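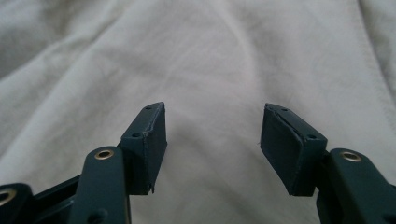

*Photo: Macarena Vallejo*

## The flat sheet, plain and pale

A bedsheet is a simple product with a poor reputation for information. The packaging gives a size, a fibre and a thread count, and most buyers decide on the third figure. It is the least useful of the three.

Thread count is the number of warp and weft yarns in a given area of cloth. In a single-ply weave it describes density fairly well. Once a mill twists two or more fine yarns together and counts each ply separately, the number rises while the cloth stays much the same. A sheet sold at 500 may have been woven to the same density as one sold at 300. Neither label has to be false, but the two can't be compared unless the ply is stated.

For this feature we bought plain sheets in pale colours from four labels, Gralis, Gallov, Seo and Mason, and used them at home through June. All were queen size. They were washed and line-dried on the same schedule, and none was ironed.

### Weave and surface

Three constructions cover most of what is sold. Percale is a plain weave, one over and one under, with a matte face and a crisp feel. Sateen floats several yarns at a time over the surface, giving a smoother hand and some lustre. Flannelette is a plain or twill cloth brushed after weaving to raise a nap.

The nap changes how the cloth behaves in light. A brushed surface scatters it, so folds look soft and broad and the shadows between them fade out gradually. Sateen shows a highlight along each ridge. In a bright bedroom a cream brushed sheet will hide light creasing better than a white sateen of the same weight.

The Gallov and Mason sheets were brushed. Gallov's nap was short and even on both sides. Mason brushes one side only, and the label doesn't say which side goes up. Brushed side to the body is the usual arrangement for a top sheet, so the bed is made with that face down and the turnback shows it at the head.

Gralis was percale and the coolest to lie on. Seo was sateen, the heaviest of the four in the hand and the slowest off the line.

### Colour

Cream is less standard than white. Each maker has its own, and a pillowcase from one will seldom match a sheet from another. The Gralis cream leaned yellow and the Seo leaned grey. If a set has to match, buy all the pieces together, including a spare pair of pillowcases, and wash them together from the start. Pieces kept in the cupboard as spares will otherwise come out a shade darker than those in use.

Optical brighteners in ordinary laundry powder are made for whites. On cream they push the colour toward a flat blue-white, and the shift is uneven where undissolved powder has sat in a fold. Use a liquid without brighteners.

### Washing

Wash new sheets before use to remove finishing agents. After that:

- Wash brushed cotton apart from towels, which shed lint into the nap.
- Fill the drum loosely. A queen sheet packed in with a doona cover tends to end up inside it.
- Skip fabric softener. It coats the fibre and reduces absorbency.
- Shake each sheet out by the hem before hanging.

Pure cotton shrinks more along the warp than across it. A 100 per cent cotton flat sheet should be bought with enough length to lose some and still tuck under at the foot. The Mason sheet lost the most, and by the end of the month its tuck was marginal on a deep mattress.

### Drying and creasing

Most of the creasing in a sheet is set after the wash, while the cloth is damp and bunched. Leaving a finished load in the machine overnight will fix sharp creases in percale that only an iron will move. Brushed cotton is more forgiving and usually relaxes into loose rumples once it has been spread over the bed for an hour.

Macarena Vallejo, who kept the notes on this test, hung each sheet folded once over two parallel lines, hems down. Pegged at the hem, the weight of the wet cloth is shared across the full width. Pegged at the corners it stretches there, and the corners then won't meet when the sheet is folded.

Tumble drying is quicker and harder on the nap. If a dryer is used, take the sheet out slightly damp and finish it flat.

### Folding and storage

Fold in half lengthwise twice, then in thirds from the foot. The result stacks on a standard linen shelf with the fold facing out. Shelves should be 55 centimetres deep at most, as anything deeper collects a second row that doesn't get used.

Rotate from the bottom of the stack. Sheets stored for a season should be fully dry and kept off bare timber, which can yellow pale cotton along the fold lines.

### Results

Gralis creased most and dried fastest. Seo kept its surface well but pilled lightly near the foot. Gallov was the most consistent after repeated washing, with no visible thinning of the nap. Mason was comfortable and ran short.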